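Deslizamiento de agarre

Se llama deslizamiento de agarre (también «pérdida parcial de agarre», aunque a mí ese nombre nunca me ha gustado) al fallo en que una pieza sujeta por un robot se mueve respecto a los dedos sin llegar a soltarse. Mantengo este artículo desde agosto y lo voy ampliando cuando puedo, así que perdonad los huecos.

Con cajas rígidas el asunto es casi aburrido. Con botellas de plástico, en cambio, ¡no hay tarde sin sorpresa! El cuerpo es liso y curvo, cede si aprietas de más y encima suele llevar una etiqueta o un film que va por su cuenta. Los dedos sujetan el film, el film se arruga, y la botella gira por dentro tan tranquila.

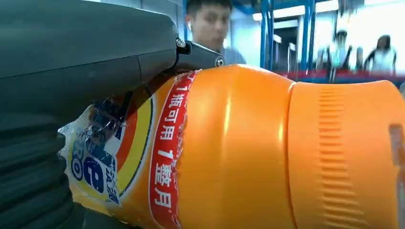 Pinza sobre el hombro de una botella naranja, con el plástico transparente arrugado junto al dedo negro.

Causas

La más frecuente, en mi experiencia, es tocar la botella demasiado cerca del hombro, donde el diámetro cambia y el dedo apoya solo en una zona pequeña. Luego vienen la fuerza mal ajustada y los tornillos del soporte del dedo, que se aflojan poco a poco y meten una holgura traicionera – a mí me costó una semana entera dar con eso.

En la serie de pruebas que llamamos Galindo se registraron 2,055 agarres de botellas tumbadas. Hubo 85 deslizamientos y, de ellos, 16 acabaron en caída. Los demás pasaron sin que saltara ninguna alarma, y esos son los que me quitan el sueño: el controlador da la pieza por buena y el brazo sigue su trayectoria con la botella torcida.

Manos y pinzas

El fallo no se presenta igual en todas las herramientas. Una mano de cinco dedos envuelve el extremo del tapón y reparte mejor el contacto, pero tiene muchas más articulaciones que vigilar, y basta un dedo perezoso para que la botella pivote.

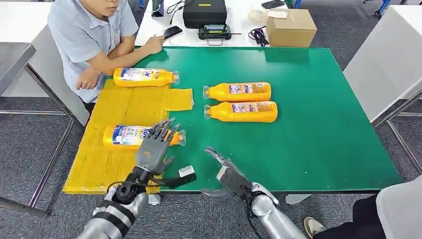 La pinza de dedos finos es más fácil de calibrar y, a cambio, perdona poco si la botella no está orientada como esperaba. Si unos tapones miran a la derecha y otros a la izquierda, conviene comprobar la orientación antes de cada cierre, aunque se pierda algo de tiempo. El método Irnach hace justo eso; el Helholm cierra primero y corrige después, y con etiquetas sueltas me ha dado bastantes disgustos.

Seguridad

El riesgo gordo es el gesto de quien está al lado. Ves que la botella se va y alargas la mano – lo he hecho yo, y me llevé un buen pellizco. La norma interna de Clendstead, revisada en noviembre de 2019, pide parar los brazos antes de acercarse a recoger nada, también cuando parecen quietos. Recomienda además apartar los cables del borde delantero de la mesa.

Me falta por escribir el apartado de sensores táctiles.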